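4 Mar 2025, bedroom corner, folding notes

Spent a good long while on the bed today, so to speak, getting the laundry layout settled before Jerome Espiritu comes over from Sulby to try it. I've kept the cream sheet on, as the blue garment stands out beautifully against it and I do like being able to find a sleeve without squinting! Still wondering whether the Omia sheet would wrinkle less, but that can wait.

The red 1.23 and the two arrows on the wall are to stay put, please, so no scrubbing. Same goes for the teal card propped at the foot of the wall (请勿触碰, "please do not touch", and I'd be glad if we all took it at its word).

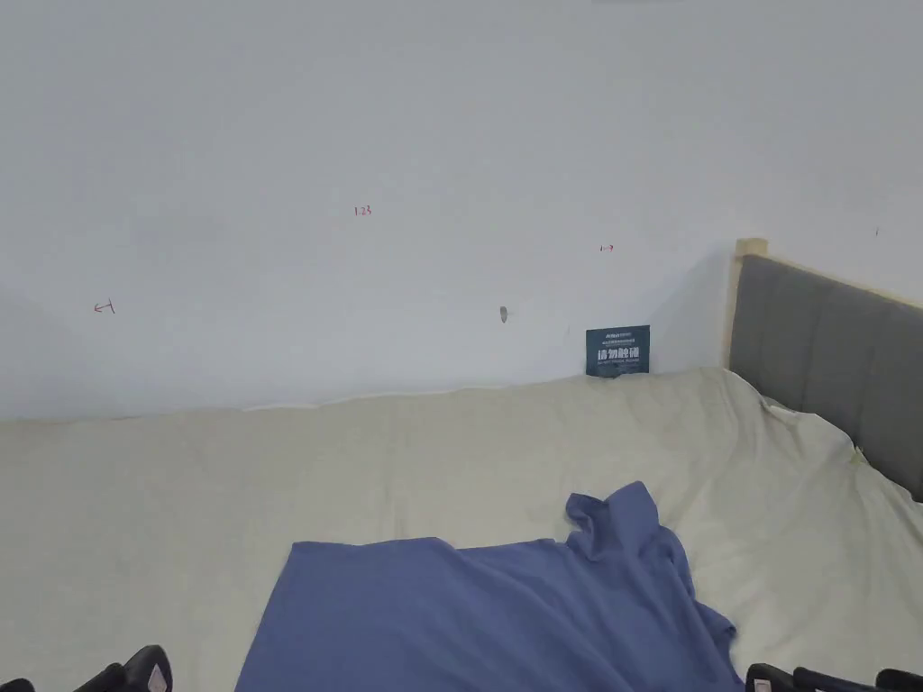 Still to do

- Try the fold again with the collar towards the headboard
- Wash at 40, then see how the creases compare
- Ask Jerome for the Beneš folding board back

Recent entries
Towels, thirds or quarters?
Grirer hangers, box of 100
Pillowcases inside out
Sock pairing, October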